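Croissant presentation and holding: revised notes for counter and catering service

Vultico's bakery program has updated its notes for plain butter croissants served on the plate. The revision replaces the sheet issued in July and covers holding, plating, table setup and end-of-service handling. It applies to the Flodutach counter and to catered breakfasts at the Kubiak and Grulton sites. Filled and laminated savory items are on a separate sheet, which has not changed.

The old sheet was written for boxed sales. Plated service has since grown to 2,947 croissants in the last reporting period, against 2,563 in the one before it, and most of the complaints logged in that time concern condition at the table: soft shells, crushed ridges and condensation on the underside.

Holding before service

Croissants come off the sheet pan onto an open wire rack as soon as they can be moved without tearing the base. They stay on the rack until the crumb has set. Stacking is not permitted at any stage, including in the carrying tray, where a single layer with a finger's width between pieces is the limit.

Covered holding is the main cause of soft shells. Steam leaving the crumb has to pass through the outer layers, and a closed lid returns it to the surface. Domes and lidded bins are therefore restricted to pieces that have cooled fully. The display case may be used with the rear doors open until the rack is at room temperature.

Reheating is done on a dry pan in the convection oven. The microwave is not used for croissants at any site. A reheated piece is plated immediately and is not returned to the rack if the order is canceled.

Plate selection

The standard is a plain round white ceramic plate with a low raised rim. Deep coupe plates and bowls are withdrawn for this item. A deep wall catches flakes against the side of the pastry and makes it harder to take hold of the croissant without dragging it along the glaze.

Plates should be at room temperature and fully dry on both faces. A plate taken directly from the dishwasher carries enough moisture under the rim to mark a mat, and enough on the upper face to soften the base of the croissant within a few minutes. Dry plates are drawn from the shelf stack only. No paper doily or napkin goes under the pastry.

One croissant is served to a plate, with nothing else on it. Butter and preserves travel in their own dishes.

Table setup

The plate sits on a mat. On hard white tabletops, the mat reduces noise when the plate is set down and keeps it from sliding when the pastry is pulled apart. The textured gray square is preferred over smooth vinyl for grip. It should be placed square to the front edge of the table with a margin of bare tabletop on every side.
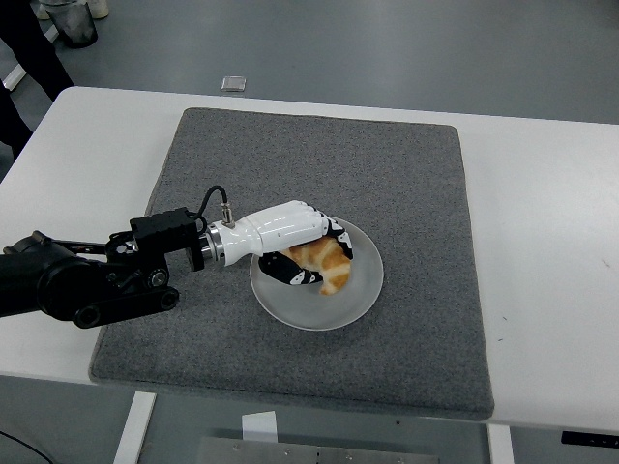 Plain croissant on a low-rimmed white plate, set on a gray square mat.

Exact centering of the plate on the mat is not required. What matters is that the full foot of the plate rests on the mat, so that it does not rock under side pressure. If two settings share a mat, the mat is too large for the table and should be exchanged.

Textured mats hold crumbs. They are shaken out and vacuumed between sittings, and any mat with a butter stain is pulled for washing. Washed mats are dried flat. Hanging them curls the corners, and a curled corner will lift the rim of a plate placed near it.

Handling the pastry

The croissant is held across its middle, with support from both sides at once. Pressure on the top alone flattens the ridges, and a grip at the points breaks them off. The points are the thinnest and driest part of the shape and account for most of the breakage recorded at the counter: 187 pieces in the period were discounted for a missing or cracked tip.

Staff should lift straight up and clear the rim before moving sideways. Setting down follows the same path in reverse. Sliding the pastry across the plate strips flakes from the base and leaves a trail of crumbs that has to be wiped before the plate goes out.

Tongs remain acceptable at the display case. Those with wide, flat ends are preferred. Scalloped salad tongs cut into the shell and should be returned to the cold station.

Color and sorting

Pieces are sorted by eye before plating. The accepted range runs from golden brown to a warm orange-tan, with paler streaks along the ridges where the layers have opened. Pale streaks are normal and are not a reason for rejection. A uniformly pale shell indicates underbaking and goes back to the bakery with the tray label attached. Dark bases are checked by turning over one piece per tray. If that piece is burned, the whole tray is held.

Misshapen but sound croissants are used for the almond bake the following morning. They are not plated.

End of service

Unsold croissants that have remained on the rack are bagged once cold and labeled with the time of baking. Anything that has been on a plate is discarded, whether or not it was touched. Counts for both groups are entered separately on the closing form, in the new columns at the right of the page. Sites still using the old form may write the plated count in the margin until their stock of paper runs out.

Supplies

A combined order of 3,803 plates has been placed for the three sites. Existing low-rimmed plates in good condition stay in use alongside the new stock. Chipped plates are to be removed at once, including those with damage only on the foot, which scratches the tabletop where there is no mat beneath it.

Replacement mats are ordered through the usual supply form under table goods. Sites should state the tabletop dimensions on the form so that the correct square can be sent. The revised sheet is to be posted at the plating station, and copies of the July version can be recycled.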